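Monday, October 1, 2018

**Kidell Releases First Cable-Sorting Examples, and Says Plainly What They Don't Show**

Kidell today released its first set of recorded examples for teaching a two-armed robot to sort cables by color. The set holds 2,222 attempts on one job: pick a bundle of cable off a flowered cloth and put it in a divided tray. The company makes no claim that a robot trained on them will be of use to anyone yet.

Cable is an awkward thing to learn from. Two bundles dropped side by side overlap and catch, and no two piles come out alike.
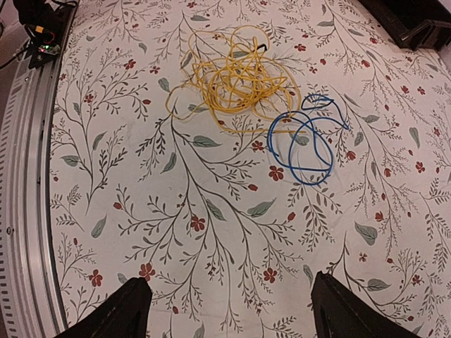

**Does a larger pile of examples make a better robot?**

Sometimes, but only if the examples differ from each other in ways that matter. Kidell threw out 700 early attempts that were close to copies.

The remaining attempts were recorded under a plan drawn up with Bradel, a testing firm that has doubted the project from the start and was hired for that reason. Bradel asked for fresh tangles before every attempt, and for failed grabs to be kept and marked as failures. Kidell had wanted to drop them. It lost that argument.
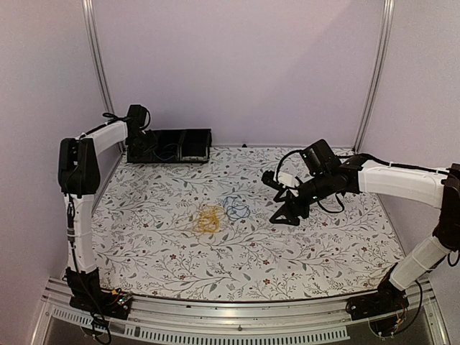

## What is in the release

- Every attempt, with views from beside the work area and from the gripper
- A label for the outcome, checked by 2 people
- A list of 50 attempts on which the checkers could not agree

The tray has a compartment for each color, so a finished attempt is easy to judge. Half-finished ones are harder. A bundle hanging over a divider caused most of the disputes.
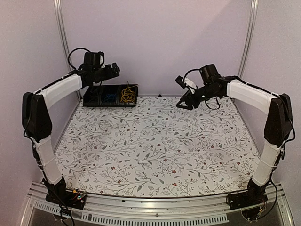 Shibata, which supplies wiring to appliance makers, has agreed to try the examples on its own system, Drodine. It has not agreed to buy anything. Its work uses stiffer cable under different lighting, and Kidell expects results there to be worse. Those results will be published whichever way they go.

One cloth, one tray and one kind of job is a narrow base. Readers who see the words "general purpose" attached to this release should know they did not come from Kidell.

The examples are available on request from the Kidell press office, with Bradel's written objections included in full.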